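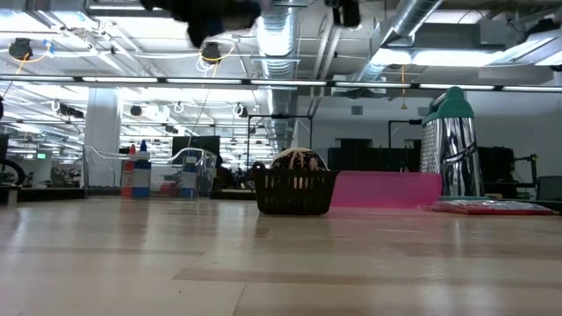 School pond: how deep, and will anything turn up by itself?

Posted in School Grounds and Wildlife

Hello all! We've finally been given the corner behind the bike shed at Pinheiro Primary for a wildlife pond and I am ridiculously excited. The Year 4s have drawn up plans (one has a waterfall, one has a shark) and we've got more than 30 children signed up for the gardening club, so there are plenty of hands for digging.

My worries are these. Our head wants it shallow for safety, but I've read that a pond needs a deep bit or everything dies in winter. Also, do we have to buy creatures and plants, or will they arrive? The club meets on Friday after lunch and I'd love to have something to tell them by then. We have a budget of £196 left over from the Skurnis sponsored walk, and the liner will eat a good chunk of that.

Kyung-hwa Han

pondweed_pat

Oh, you are going to love this! We dug ours at Hirnier Juniors and it's the best thing we've ever done in the grounds — the children run to it at playtime.

Your head can have a shallow pond and still have a good one. Most of the life is in the shallows anyway, and tadpoles like the warm edges. Ours is 30 cm at the deepest and slopes up to nothing on one side, so hedgehogs and clumsy things can climb out. Make that slope really gentle, with pebbles on it. You will still want a fence with a gate that locks, and a rule that the children only go in with an adult, so do get the risk assessment written before anyone picks up a spade. Ask whoever looks after your site about pipes and cables too. We hit an old drain and lost a fortnight.

Please don't buy frogs, or take spawn from another pond, as you can bring disease in with it. They find their own way. We had pond skaters within days and I did an actual dance. Plants are worth paying for, but get native ones from a proper nursery and check the labels. Hornwort is good under the water and marsh marigold looks lovely round the edge.

Fill it with rainwater if you can. If it has to be the tap, let it stand for a few days before the plants go in. It will go green in the first spring. Leave it be and it should settle.

Plonier Dad

no fish!! they eat everything

Mrs T, Reception

Agree with all of Pat's post. I'd just add that old carpet under the liner saved us buying underlay, though check it's wool, and do put white trays and small nets on your list. Ten minutes with a tray of pond water and my lot are silent, every one of them. Ask parents for the trays, we got 10 that way without spending a penny. Do post again when it's dug, I want to hear about the shark!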